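Harju to Introduce Robotic Tray Handling at Its Nokeo Packing Site

NOKEO, Jan 10, 2023 – Harju, a contract packer of small household and personal care goods, today announced that it will bring robot arms into regular use at its Nokeo site. The arms will take over the handling of shallow plastic trays at the packing tables, a task that employees have until now performed by hand throughout each shift.

The decision follows a trial that began in September at three tables. The equipment was installed by Lemeo, an automation supplier, which will also provide maintenance and training under a service agreement with Harju.

Trays arrive at a packing table empty, are moved into position, filled, and passed on. On a full day the Nokeo site handles 3195 trays. Employees have told the company for several years that the reaching and turning involved is the most tiring part of the job, and the subject has been raised regularly in meetings between staff and management.

"Our people asked us to look at the trays before we looked at anything else," said Reginald Van Dusen, Director of Operations at Harju. "They know where the strain is. We owed them a serious answer, and we wanted to test it on our own tables before we promised anything." 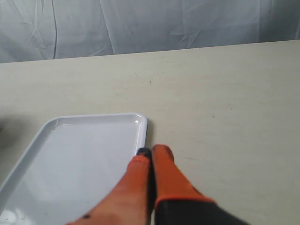 Each arm uses a two-finger gripper with an orange rubberized covering on the fingers, and a small camera mounted close to the gripper gives the system a view of the table. White rectangular trays with a raised, rounded rim were selected for the first stage of the work. Lemeo and Harju staff spent much of the trial on the approach to the rim and the corner, where a small error in position can push a tray out of line.

During the trial, employees at the three tables continued to fill and inspect the goods themselves. That division of work will remain in place. An employee at each table can pause the arm at any time, and no arm may be restarted until that employee has confirmed that the table is clear.

Harju confirmed that no positions at Nokeo will be cut as a result of the program. Employees who now spend most of a shift moving trays will be offered training in table setup, quality checks, or basic care of the equipment. Training will take place during paid hours. Those who complete the equipment course will move to a higher pay grade, and those who prefer to stay in packing may do so at their present rate.

"I was doubtful at the start, and I said so," said Thoa Ngô, a shift lead who took part in the trial. "The first weeks were slow, and we stopped the arm often. What changed my mind was that our notes were read and acted on. I now set up the table in the morning and train others to do the same – I would not have expected that a year ago."

The program will expand from three tables to five during the first stage. Harju will then review the results with employee representatives before deciding on further tables. The review will cover reported strain, stoppages, damaged trays, and the views of the people who work beside the arms. A summary will be shared with all staff at the site.

One of the added tables will serve the Elluletti line of bath products, which uses the same tray. Other product lines at Nokeo will continue to be packed entirely by hand for the time being.

About Harju
Harju provides contract packing and storage services for makers of household and personal care goods. Its Nokeo site includes 2299 square meters of packing and storage space.

About Lemeo
Lemeo designs, installs, and maintains robotic handling equipment for packing and light assembly.

Media Contact
Harju Communications Office, Nokeo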